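Soft Blocks, Hard Timing

At the Lulcombe workshop, two robot arms share one short conveyor and a blue bin. The job sounds dull: move foam blocks between the belt and the bin. For the Manden project, it is a way to study how one arm learns to work around another.
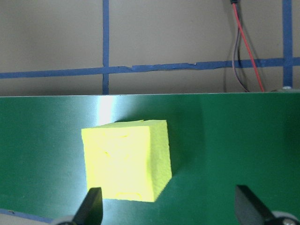
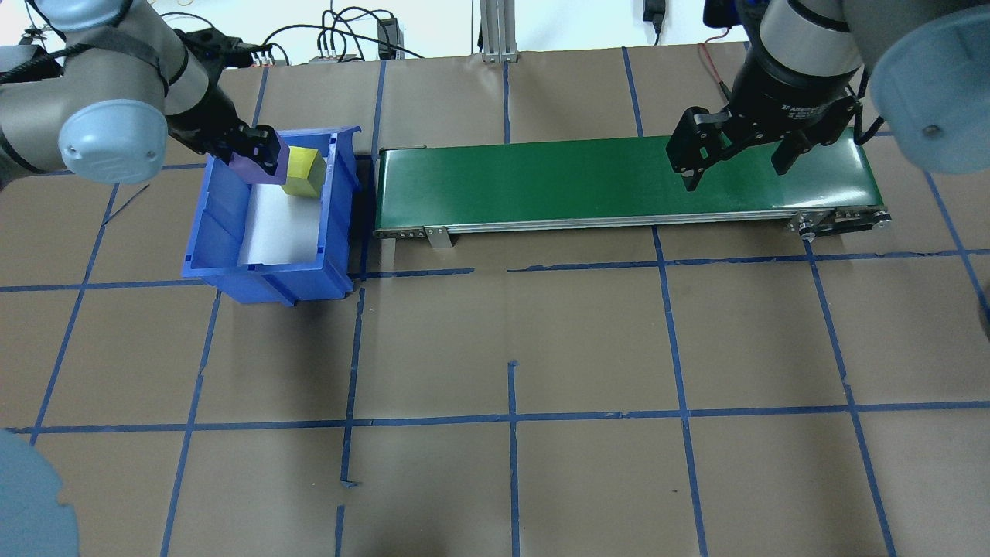
The method, called Rajan, gives each arm its own controller. The two don't trade plans. Each one guesses what the other will do next from its joint positions, then picks a move that keeps clear.

Training used 2,678 recorded handoffs, all guided by a person. The team at Drollov, which runs the project, tried smaller sets first. Below 2,000 the arms tended to stall -- both would wait for the other to go. With the full set, stalls became rare enough that the belt could be left at normal speed.

Foam brings its own trouble. It gives when squeezed, so the fingers can close too far and drag a block sideways. The group handles this with a limit on grip force, set by hand. Learning that limit is the next piece of work, planned for March.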